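The Folding Room

I got the job at Wekaler because I can fold. That was the whole interview. The lady put a heap of laundry on a bed, I folded it, and she said Monday! I'd done 2 summers at the Ginora laundry by then, on a line that pushed through 600 pieces a shift, so my hands were doing it before I'd even sat down.

Ginora had just brought in the Donda machines, you see. Big, quick, terrible with socks. They kept us on to clear the jams (less money, more standing), and by June 2018 half the girls I used to eat lunch with had gone.

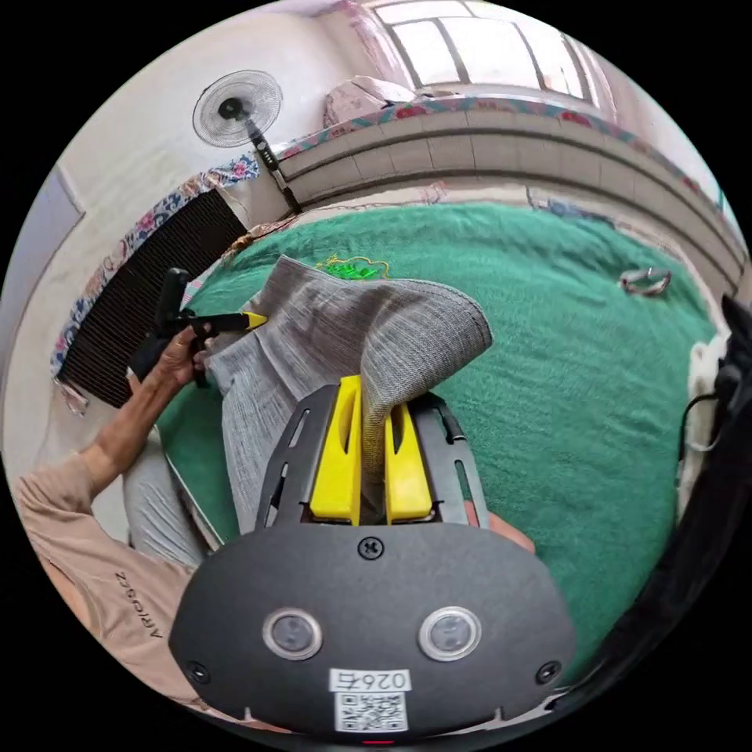

So there I was, teaching the next lot of machines how to do it, with a gripper in each hand. My mother thought I'd lost my mind. "You're training the thing that took your chair," she said, and I told her the chair was a stool and it wobbled. But I lay awake over it, I really did.

The grippers were awful at first. You've had ten fingers all your life and then you've got these yellow ones that can pinch and that's your lot. I couldn't turn a collar. I dropped trousers all morning and swore at them in two languages, and the girl across from me laughed so hard she had to put hers down.
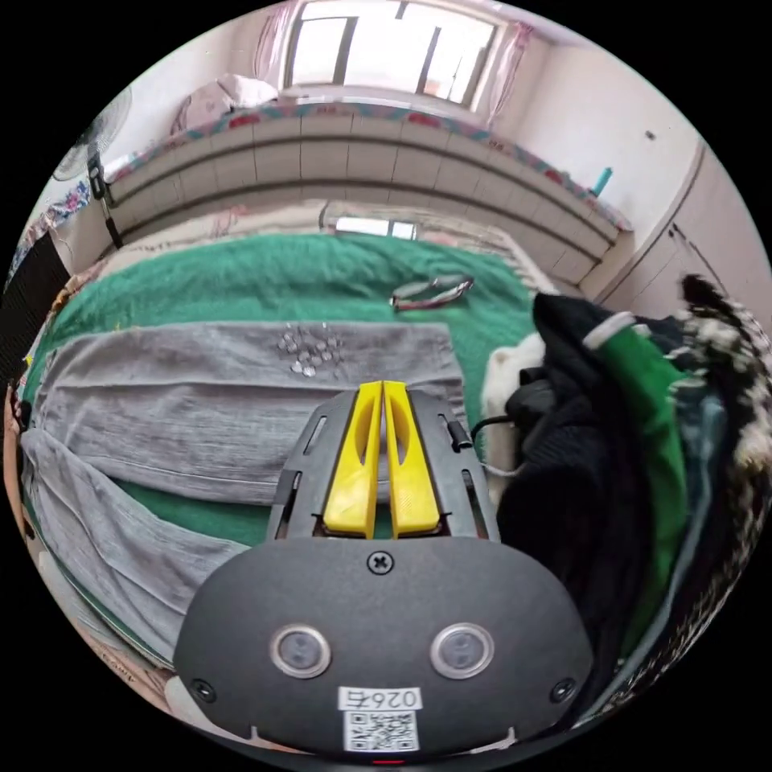
Light gray trousers, laid flat on the green blanket.

By the sixth week I was fast, and I'd started to notice things. Like how I always smooth a seam with my thumb before I fold it, and how there was no thumb now, so I'd made up some other little move without meaning to. Mine! Some machine in a hotel basement was going to have my little move forever, and I couldn't decide if I wanted to be paid more or thanked.

I brought it up at Güneş, the tea place downstairs, when a few of us were sharing a plate of something sticky.
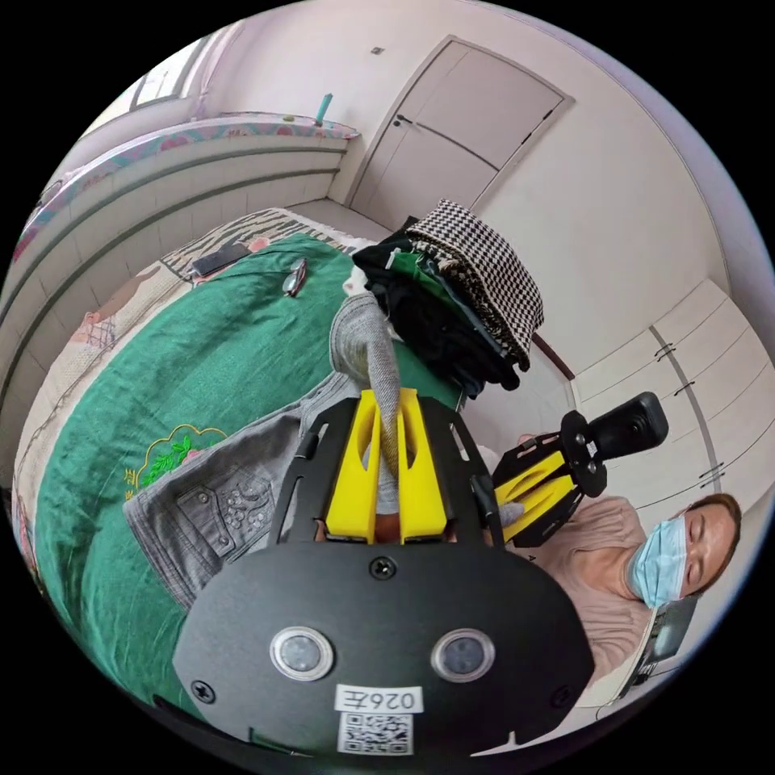
They should put your name on it, one of the others said, like on a recipe, and then at least when it ruins a sock they'd know who to call.

I said they could call all they liked, I'd be on my break. Then we wiped our fingers and went back up.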